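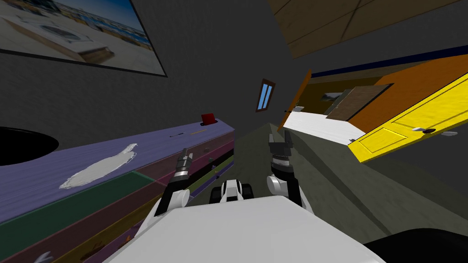
The kitchen in the simulator, from the robot's side of things. Purple countertop, two grippers, a pen and a pencil at the far end.

I went to the Tornmont open day expecting to be handed a hard hat. What I got was a lanyard, a muffin and a seat in front of a very large monitor. Tornmont builds the software in which two-armed robots practice household jobs before anyone lets them near a household, so most of the factory floor, if you want to call it that, is on a screen.

Our group was number 7 and we were led by Ratree Saithong, who runs the simulation team and has the calm of a person who has watched a robot miss a cup several thousand times. She put us in front of a kitchen called Zusto. All the rooms have names. Zusto has an orange door, a yellow door and a cabinet striped in pink, olive and dark green, and I assumed somebody had lost a bet. The colors are shuffled by the computer, she explained, so that the robot doesn't learn to depend on a beige world. There are 328 versions of the room. I asked whether any of them were nice. She said a few came close.

The view takes some getting used to. You are looking out over the robot's own white body with an arm on either side, and the whole room leans like a ferry in bad weather. The man next to me tilted his head to match and kept it there for most of the talk.

Then came the part where visitors drive. You hold a pair of handles made by a company called Ulutance, and the arms on the screen do what your arms do, a little later and with less dignity. My assignment was the orange pencil. I had 3 minutes. I spent the first one moving the wrong arm and the second apologizing to the cabinet. A girl who looked to be in fourth grade went after me and had the pencil up before I'd put my muffin back on its napkin.

After lunch we filed into the Acharya Room for the slides. There were 32 of them – I know because they were numbered, and I watched the numbers. The good bit was a clip of failed grasps played end to end, which got the biggest laugh of the day and, from the staff in the back row, a kind of groan.

Parking is behind the building and the sign for it faces the wrong way. The next open day is in January, and you have to book a driving slot at the desk when you arrive. Go early. The muffins were down to bran by ten thirty.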